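Skorngate (workplace program)

Skorngate is an automation program at the garden and property care firm Drenon, built to bring two-armed robots into the daily work of looking after private gardens. It is best known for its rehearsal gardens, computer-rendered backyards where robot behavior is worked out by the same people who once did every job by hand. Few programs of its kind have given gardeners so much say in how a machine learns their trade.

Background

Drenon crews spent much of each visit on chores that had little to do with plants: picking up bottles, clearing patios, checking path edges before mowing. Gudrun Haugland, a former crew lead, proposed in April that these chores go to robots first, leaving pruning and planting with the crews. The program began with 4 gardeners and a small software team, and was opened to all 17 crews on 11 October 2019.

Rehearsal gardens

The simulated gardens run on a software package called Sanow. Each has a lawn, paving, planting and a house, and a robot can be set to the same chore 1000 times with small changes in the layout. Bottle pickup is a favorite early exercise, as glass is smooth and a good grip on it takes some finding. 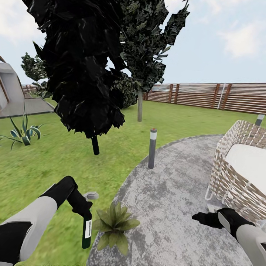
Credit: Drenon / Skorngate program, simulator render

In the bottle exercise one hand holds the glass by the neck area while the other stays open and free. Gardeners watch the runs and mark the ones they would accept from a new coworker. Their notes cover things an engineer could easily miss, such as how near an arm may pass to a broad-leaved plant at the edge of a path, or how to work beside cushioned furniture without brushing against it.

Path work gets just as much attention. Stepping stones set in grass are a wonderful test, with their uneven outlines and odd angles, and a stone may even have a plant growing out of it. 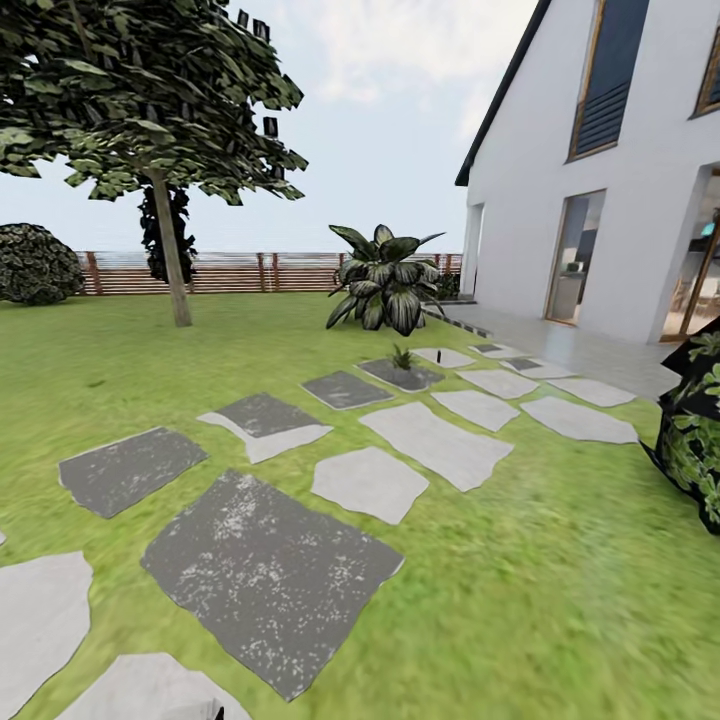

Crews sort such ground into places a robot may cross, places it should reach over and places it must leave alone. The resulting map is known in the firm as a Dawber sheet, and every garden on the books is meant to have one before a robot is sent there.

Effects on staff

The biggest change has been in how the day is divided. A crew member who takes on rehearsal duty spends 90 minutes of a shift at a screen and the rest outdoors. Older gardeners with sore knees were among the first to sign up, and several have become the program's sharpest reviewers. Pay for rehearsal time matches pay for outdoor work, a point Haugland pressed for from the start.

Some crews missed the easy chores, which had served as a breather between heavier jobs. Drenon responded by adding a short break to the visit plan. Training for new hires now includes a session in Sanow, and apprentices write their first Dawber sheet alongside an experienced gardener.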